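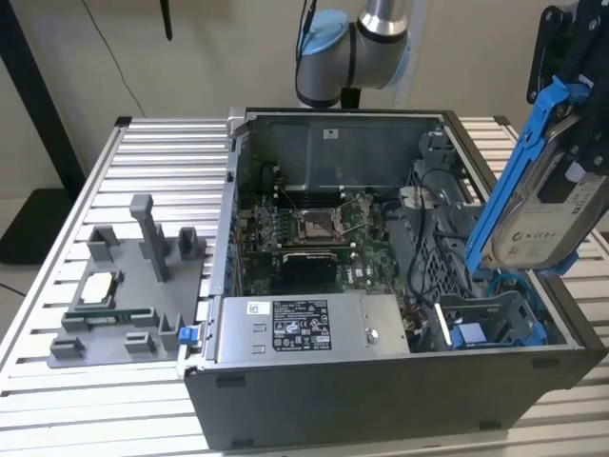

March 5, 2020, Jundham

We have new dahlias, and I could not wait for the catalog to tell you! Penine Nursery is adding six varieties to its spring list, all grown on in our own fields out at Lundaden. I've been fussing over these plants for four years (my kitchen windowsill has the stains to prove it), so forgive me if I go on a bit.

My favorite is Jundham Blush, a soft pink decorative with long stems that hold up well in a vase. Then there's Lundaden Ember, a dark orange pompon that stays low enough for a big pot. It flowers early and just keeps going if you cut it.

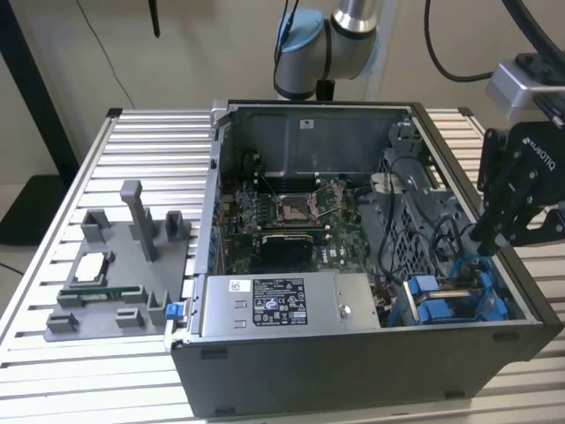
Open desktop tower with the CPU socket empty

Two of the six are singles, and the bees were all over them last summer. Ng Garden Supply will carry those two in its stores, and the rest come straight from us by mail.

Tubers cost $19 for a pack of four. Orders are open now and we start shipping in May, once the ground has warmed up. Please don't plant before your last frost, I lost a whole row that way! 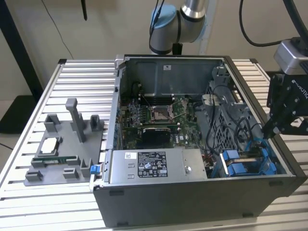
Graphics card and power supply inside the Dell computer

Want samples or photos of the flowers? Call the nursery office and we'll get them out to you.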